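Boards > Money > Advisors & Planners > Is a 1.25 percent wrap fee normal?

Print this thread | E-mail this thread

We use cookies to keep you signed in and to remember your settings. Accept | Manage

ptomar_25
My wife and I had the free second meeting with a planner at Stollard this afternoon. Nice enough guy. He wants to move both old 401(k)s and my rollover IRA into a managed account at 1.25 percent a year, all in. Except it isn't all in, because page 6 of the packet says fund expenses are separate. When I asked what we'd get that a target date fund doesn't give us, he said "behavioral coaching." Has anybody here paid for this and felt they got something?

Savvas A.
I'd want to see the fund list before anything else. When my mother was with a firm like that, the "model portfolio" was mostly the house's own funds. Ask him in writing if he is a fiduciary at all times, or only when he's giving advice on the managed account. Those are different answers and they know it.

stela_l
I'll disagree a little. I've paid a percentage fee for years, to a small office called Dijkstra, and I don't regret it. They caught a beneficiary form that still named my ex-husband. They did the Roth conversions with my tax person on the phone. Could I have done all that myself? Sure, and I hadn't.

Savvas A.
A beneficiary form is an hour's work. You could have paid by the hour for it.

stela_l
I could have. I didn't know to ask, that's my whole point.

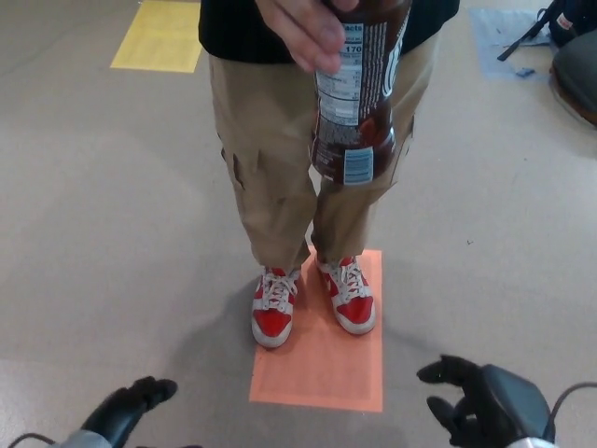 tane_ormsby
The risk questionnaire is the part that bugs me, and I say that as someone who filled out three of them in July. Stollard's put me at "moderate growth." Kakirel's put me at "conservative" with the same answers, as near as I could make them. You stand there with your feet planted like those red sneakers on the orange mat, waiting to be measured, and each shop reads you as a different size and then sells you whatever it has in that size. Pankaj, ask yours what portfolio you'd have landed in if you'd scored one notch lower. Mine had the same fee and nearly the same funds.

ptomar_25
Huh. We came out "moderate growth" too. My wife is much more nervous about the market than I am and they had us fill out one form between us.

jliyanage
One form for a couple is lazy. I did this work for a while (not at either of those two) and we were supposed to do them separately and then talk about the gap. Plenty of people skipped it when the day got busy.

On the fee, here is how I'd look at it. Stela's planner sounds like she earns it. But the percentage keeps running in the years when nothing happens, and most years nothing happens. Ask for a flat quote. I paid $743 for a one-time plan and it covered Social Security timing, the pension choice and what to do with the old accounts.

Savvas A.
Who did that for $743? The hourly people near me want a lot more than that.

jliyanage
Solo planner, newly out on her own. I doubt she charges that now.

stela_l
So the cheap option is one that may not exist anymore. OK.

jliyanage
Fair. The idea still holds at a higher price.

tane_ormsby
Has he shown you Nimomix yet? It's the software with the colored bands that says you have such and such a chance of not running out of money. Mine went from fine to alarming when he changed the inflation number, and then it was fine again once the managed account was in there. I asked what return he had assumed for each and he said he'd get back to me. Still waiting.

ptomar_25
Yes, we got the colored bands. I have the printout. It doesn't list the assumptions anywhere that I can find. I'm going to e-mail him tonight and ask for those, the fund list, the fiduciary thing in writing, and a flat price. We're not signing before we get all four.

Savvas A.
Post what he says. I'd bet on a phone call instead of an e-mail.

Page viewed 422 times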